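Skilley cell, notebook
Monday, July 18, 2022

Working on the tabletop cell in the Fendmont room. Job for today was the drift between the glove pose and the gripper tool pose. It has been creeping up since the Skadlow bracket went on in May. Object set left as it was: patterned cloth, green duster, ketchup bottle, blue bottle.
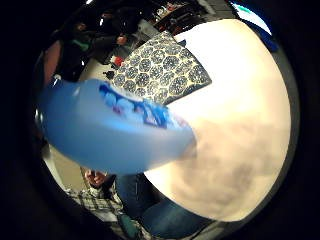 Gripper tool camera, blue container close in. 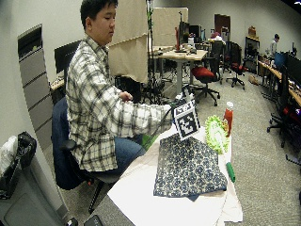

Fixed camera, table marker on its stand behind the cloth.
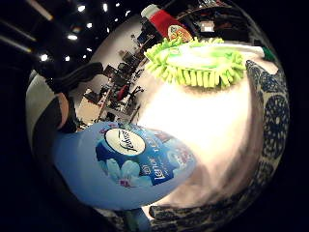
Gripper tool camera, blue bottle on its side, duster and red container farther back.
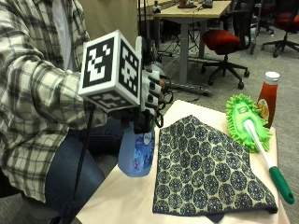 Fixed camera, marker cube on the back of the glove.

A note left on the shared copy of this page asks whether the drift is in the cube at all, and points out that the table marker stand was never screwed down after the last move. If the stand shifts, every pose shifts with it and the glove gets the blame. The same note wants the stand checked before anyone touches the cube offsets.

Fair. Did it in that order.

Stand. Marked the foot position with pencil, ran the usual sequence, checked again. Foot had moved 3 mm toward the operator side. The move is repeatable if you lean a forearm on the table and drag the paper cover, since the paper carries the stand along with it. Fix for now is a cutout in the paper so the foot sits directly on the table, plus double-sided tape under the foot. A proper fix is a clamp at the table edge. Drawing started, hole spacing still to be measured.

Reran the static test after taping. 1,000 frames on the fixed camera, nothing moving. Table marker is steady. Residual on the cube is smaller than this morning but still has a slope to it, so the stand explained part of it and there is something left.

Cube. Took the Pärn plate off the back of the glove. Two screws snug, one turned freely by hand. Thread in the plate is fine, the screw had no locker on it. Cleaned all of them, medium locker, refitted, left to cure before putting any load on it. While it was off I checked the printed faces against the face map in the config. IDs and rotations agree. One face had a lifted corner, which puts a glare line across the border at low angles and makes the detector drop it. Reprinted on matte stock and stuck down with the roller. Old face is in the tray, do not reuse.

Cable. The run from under the cube pulls the plate toward the wrist when the hand goes forward. You can feel it with the arm at full reach. Added a loop of slack ahead of the first tie and moved that tie farther up the forearm. Pull is gone at full reach, seated. Not tried standing.

Gripper tool camera. Lens wiped with the dry cloth only. Intrinsics file on the recorder was an old one, copied over during the reinstall. Loaded the current fisheye file and compared the two on the dot board. Center is close, outer ring is well off, which matches the complaint that poses get worse as the object nears the rim of the image. Renamed the old file so it can't be picked up by the default path.

Exposure on the same camera is too long. White surfaces near the lens blow out and take the detail around them with them. Shortened it by one step. Room lights are enough for that. With two steps the dark cloth pattern went to mud, so back to one. Leaving auto exposure locked. If somebody unlocks it for a test, write it down here.

Time sync. Glove stream and fixed camera checked with the tap method, 3 taps on the table at the start of a run. Offset is constant over the run, so no clock drift. The offset value in the config was from the old hub and is wrong for the new one. Updated. Gripper camera goes through the same hub but I have not measured it separately.

Full check after all of the above, glove on, normal pick and place with the bottle and the duster. Cube stayed locked through the grasp. Two short dropouts when the palm rolled up and the cube faced the floor. That is geometry, and the second fixed camera should cover it once it is back on its arm.

Open items:
Edge clamp for the table marker stand. Needs hole spacing.
Measure gripper camera offset through the new hub.
Recheck screw torque on the Pärn plate after a full day of use.
Skadlow bracket: still not convinced it is stiff enough. Push test gave visible motion in the live view when pressed sideways, and it came back to zero after. Try the thicker spacer.
Order locker, bottle is nearly empty.
Second fixed camera arm. Joint slips under load. Washer missing, or never fitted.

Config saved under the Skilley folder with today's date. Previous config kept beside it. Runs recorded before the stand was taped should be flagged in the run sheet, I have done the ones from this morning and the rest are left to do.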